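Grordale have lost 11 of their last 24 matches, and the club's answer is a batting consultant. Thaís Barros arrives in June on a short contract, with a brief so loosely worded that even the head coach struggled to explain it.

Her record deserves respect. She took Histness to 2 finals in 3 seasons, and players there still talk about her sessions in the nets. But Histness had a settled top order and a captain who picked his own side. Grordale have neither, and I doubt a consultant can fix that from the dugout.

The club says she will "add clarity" – a strange promise when the team already has a coach, an assistant and a director of cricket. Who decides when an opener is dropped? I asked twice and got two different replies. Until that is settled, the trip to Machala looks like another long afternoon in the field.

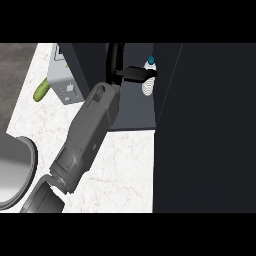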